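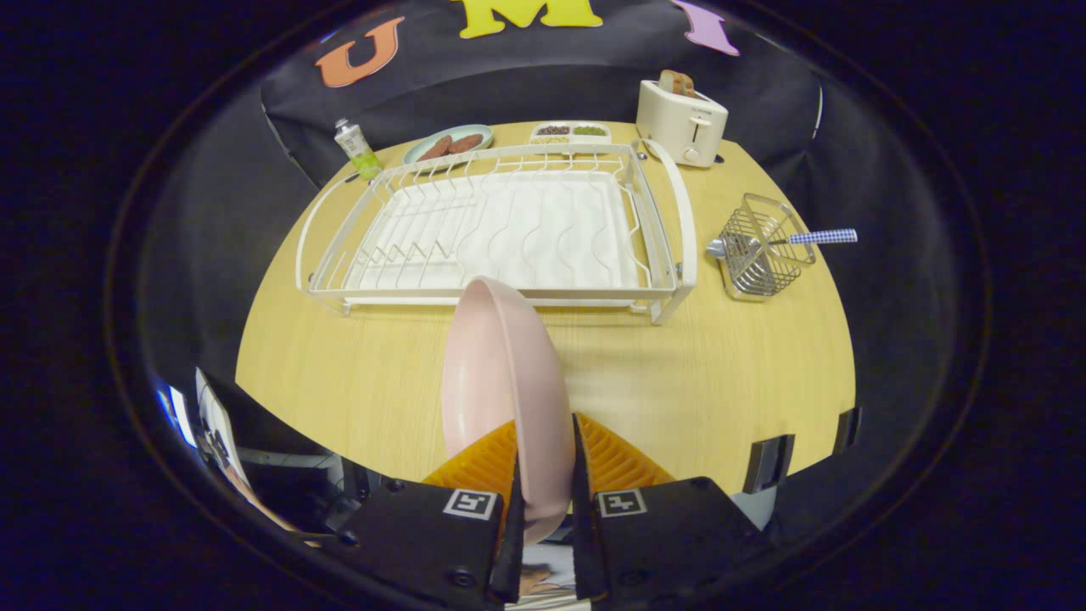
Unit 4. Draining and air drying of tableware

Draining is the removal of free water from a washed item by gravity. Drying is the evaporation of the film that remains. The two stages overlap, but they depend on different things: draining on the angle of the item, drying on air movement and spacing. A bowl is the usual problem case, as its foot ring and its curve both hold water. On a wire rack such as the white one on the table, the zigzag dividers along the left interior hold pieces apart, and a bowl set on its edge, as the pink one is held, presents a steep surface on both faces. The ridged plastic tray in the base is a separate part and must be emptied separately.

Spacing. Leave 2 cm between neighboring pieces. Nested bowls do not dry at a useful rate – the trapped air saturates and evaporation stops.

Cutlery. Stand spoons in a wire caddy with the bowl end up. Handles of a second material should be checked at the joint, where water collects.

Placement. Keep the rack clear of plated food and of electrical appliances. On a shared table, load from the side farthest from the toaster.

Exercise (Mussa and Ivar groups)
Load the rack with 12 washed pieces. Weigh the tray after 30 minutes and again after 40. Record the difference in grams and state which stage it represents. Repeat with the bowls inverted.

Written results go to Jabari Temba by Thursday, July 25, 2024. The Tivside group uses the same sheet – write the group name at the top.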